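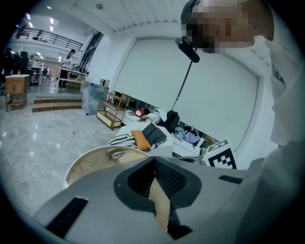

We've written a rulebook for people who teach robots by hand, and as of October anyone can download it, copy it and argue with it! It's called the Plilden Handling Guide, it runs to six chapters, and it covers the part of our trade that has had the least written down: what goes on in the room while a person is holding the gripper. I mean ordinary rooms, too. Look at the sofa behind my gripper, with the orange pillow and the striped throw and somebody's clothes on it, and a white box with a printed marker standing in front. A room like that has people in it, at a table or just leaning in to see what's going on, and every one of them ought to know what the tool is recording and what happens to the recording later. That was where we started writing.

I'm Erasto Lukumay, and I look after working practice at Kadunitz. We're a small company and we make training material for robot arms – folding, stacking, putting away, wiping down, all the stuff you do at home without thinking. Our people do the job with a hand-held gripper, the gripper records how they did it, and later on a robot arm learns from that. I've been at it long enough to have made most of the mistakes in the guide myself (chapter four is more or less my autobiography).

So why a guide? Well, machine safety is pretty well looked after. If you put an industrial arm on a factory floor, there are standards for the fence, the stop button, the speed, the training, all of it, and good people who'll come and check. A gripper in somebody's hand falls between the chairs. It has no motor that'll hurt you, so the safety folks wave it through. It isn't quite a camera in the way a privacy office thinks of cameras, so the privacy folks wave it through as well. And then you're in a room with it, and a colleague walks past with a coffee, and you realize you've never agreed with anyone on what to do about that.

We'd had house rules at Kadunitz for a while, but they lived in people's heads, and two crews could give you two different answers on the same afternoon. Last spring we sat down with our friends at Samovach, who do the same kind of work in kitchens, and compared notes. Their rules were different from ours in places I'd never have guessed! They were much stricter than us on finger pads and much looser on who could be in the room. We swapped, we grumbled, and we ended up with one text that both companies now work to.

What's in it

Chapter one is about consent, and it's the longest. Everybody who could end up in a recording gets told before the first take, in plain words, in a language they're comfortable in. They get told again if the job changes. Saying no has to be easy, and it can't cost you your shift. If you say no, the crew works around you or waits for you to finish up – you don't get asked why. We also say that being a face in the background counts exactly as much as being the person at the table, and I'm really glad that line stayed in, as it was the one we fought over the most.

Chapter two covers what happens to faces. They get obscured before a recording leaves the crew's own machine, and a second person checks the result. The same chapter deals with mail, screens, name badges, family photos and medicine labels. If in doubt, put it in a drawer before you start.

Chapter three is the room itself. Clear walkways, good light, nothing to trip over, and a word about steps, which people holding a gripper are terrible at noticing (your eyes are on your hands the whole time). Stands and poles get a place of their own away from doors. We don't ask anybody to tidy a room into a showroom, though. Robots are going to have to cope with laundry on the couch sooner or later, and so are we.

Chapter four is the tool. Wipe the pads before each session and look them over for wear. Keep the vents on the housing clear. Put the gripper down when you're talking to somebody, please – waving it around makes people nervous and it makes for useless recordings. Any printed markers you're using should be flat, clean and left alone until the session is over, and if one gets bumped you stop and note it down. I can't tell you how many good hours I've thrown away on a bumped marker.

Chapter five is about the people doing the work. Nobody holds a gripper for more than two hours without a proper break, and we'd like it to be less. Wrists and thumbs go first, and they go quietly, so there's a page of stretches in there that everyone laughs at and then does. Crews switch hands if the tool allows it. There's also a section on pay for waiting time, which I suspect will get us a few letters.

Chapter six is record keeping. One sheet per session, who was there, what they agreed to, what went wrong. It should take a couple of minutes to fill in. If it's taking longer, your sheet's too long.

How we tried it out

Before putting our names to anything we ran the draft through around 300 sessions, shared between our crews and Samovach's. Chapter three got rewritten from top to bottom after that, and a whole page on pets got added (cats love a gripper, it's a real problem). We also tossed out a color-coded badge system that I'd been very proud of. People forgot which color meant what by lunchtime, and now we just talk to each other.

I should be clear that this isn't an official standard. It has no legal force, no inspector is going to knock on your door over it, and it doesn't replace the safety or privacy law wherever you are. It's good practice as two companies understand it today, written by the people who do the work. If a standards body wants to pick up bits of it, wonderful, I'll bring the donuts!

Getting hold of it

The guide is free, and you can change it to suit your own crew as long as you say that you did. The session sheet comes as a separate page you can print, and Minja, our scheduling tool, now has the break reminders and the consent check built in for crews that already use it. You don't need Minja to follow the guide. A kitchen timer and a clipboard work fine, and that's what Samovach use.

We're planning a second edition and I'd love to hear from crews who do this in places we haven't worked much, like care homes, workshops and schools. Tell us what's missing, and tell us which rules fell apart the first time you tried them. Write to the practice desk at Kadunitz and put Plilden in the subject line so it reaches me. I read everything, though I'm slow in the mornings.

Press questions, interviews and requests for a printed copy go to the same desk.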